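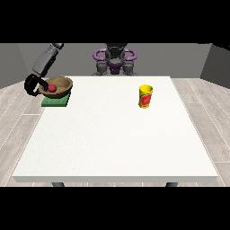
Simulated arm fumbles the ball in a bowl - fix the sim or build it anyway?

Posted by zirkier_shed, January 10, 2018

Hi all, long-time reader, first-time asker. I'm building a tabletop arm at our shared workshop (the Erden shed, if anyone's local) and before I spend the rest of my money on servos I thought I'd be sensible and get it working in simulation. The job is simple: pick a little red ball out of a shallow bowl and drop it in the yellow cup further along the table. The bowl sits up on a green pad, same as on my bench at home.

My trouble is the bowl. With the ball on the bare table I get it nearly every go. With the ball resting against the inside wall, the gripper comes down over the rim, clips it, and the whole bowl skates off the pad. I left it going overnight in December and got 56 clean pick-ups out of 600 tries, and my favourite was the one where the bowl ended up on the floor!

Is this my grip, my friction numbers, or just a daft job to start with? I've got a budget of $2507 for the real thing and I'd hate to blow it on the wrong gripper.

tudose_tinkerer

Had the same drama with a cereal bowl. Two things I'd look at. First, your approach angle - if the arm's coming in from the side on a slant, the fingers have to cross the rim while they're still travelling sideways. Put in a waypoint straight above the ball, stop there, then go down vertically. Second, check what shape the sim is using for collisions. Mine had quietly filled the bowl in like a solid lump, so the fingers were hitting something I couldn't see. Turn on the collision view and have a squiz. If it looks like a hockey puck, split the bowl into smaller pieces and try again.

I wouldn't buy a different gripper until you've done both. Slimmer fingertips might be all you need, and you can print those.

grumpyflux

Friction. Always friction. Turn it up.

nurkero77

I'd go easy on cranking the friction, it'll look great on screen and then the real bowl will slide around anyway. Measure it if you can - tilt your pad with the bowl on it until it slips and work from the angle. Or cheat like I did and stick the bowl down with a blob of poster putty while you sort out the rest. Which colour cup are you using on the bench, by the way? My camera kept mixing up the ball with the red on the cup's label and I lost a whole weekend to it.

Recent in Home Robotics
- Servo buzzes when the arm is holding still
- Tudose gearbox kit, worth the postage?
- Best glue for printed fingertips
- Sharing one power supply in a club workshop
- Nurkero board won't show up over USB

This site uses cookies to keep you logged in and remember your favourite boards. By continuing to browse you agree to our cookie policy.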